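October
Rūta Mägi, notes for the Nalton evening talk

Good evening, and thank you all for coming out. (Wait for the chairs to settle. Water on the left.) My name is Rūta, I have looked after the shared rooms at Vaher for 14 years now, and I was asked to speak for a little while on shared tables and how people live with them. I said yes very quickly and then went home and wondered what on earth I had to say on the subject. Quite a lot, as you'll hear, so do get comfortable.

Start with Billuvdale. When we took over the old building there we inherited one very long table, the kind you see in a town hall, and it seated up to 122 people if you believed the man who sold us the place. I never saw more than a dozen at it. What I did see was everything those people left behind - gloves, envelopes, half a bag of raisins, somebody's reading glasses all through one winter. A long table has a far end, and the far end is where things go to be forgotten.

(Slow down here. Tell the raisin story if they are laughing, skip it if they aren't.)

So when we furnished the Tondum room I asked for round tables, and I got teased for it, because round tables waste floor space and you can't push them neatly against a wall. All true! But a round table has no far end. Whatever you put down on it is a little bit in front of everybody, and I think people feel that, even the untidy ones, and I count myself among the untidy ones.

Then the question of what is allowed to stay. We tried a rule of nothing at all on the table, and it lasted 2 weeks. People get hungry, people want their snacks within reach, and the spray bottle gets carried off to a cupboard where it might as well be on the moon. These days my rule is much softer. Anything you're using can be on the table, food can be on the table if you're willing to share the table with it, and when you get up you look once behind you.
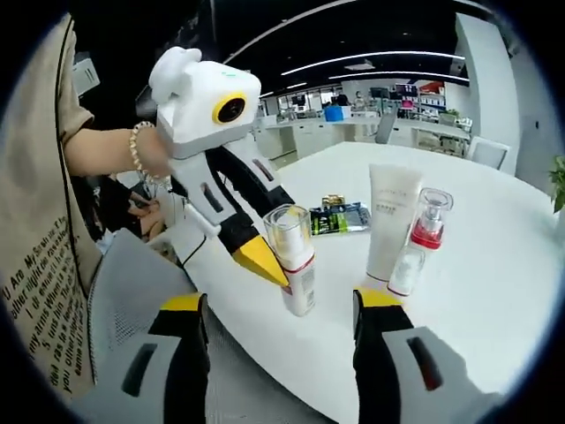

I like a white top for this, by the way, and I know it's an unpopular choice. Everyone warns you that white shows every crumb, and of course it does, and I've come around to thinking of that as a kindness. You see the crumb, you wipe the crumb, you go back to your conversation. On the dark tables at Billuvdale we found things with our elbows.

A word on packets. A flat snack packet takes up no room at all, and so it stays for days, and then a second small thing gets put down on top of it, a sweet maybe, and now you have a pile. Piles grow. If you take one habit home from tonight, pick up the bottom thing first.

(Check the time. If we're past eight, go straight to chairs.)

Chairs, quickly. Give a round table more elbow room than you think it needs. Office chairs are wide in the back and they bump each other, so in the Tondum room we took 2 away and the whole place felt friendlier by lunchtime.

I'll stop there and take questions. I'd love to hear about your own tables, especially the bad ones - and there's coffee at the back.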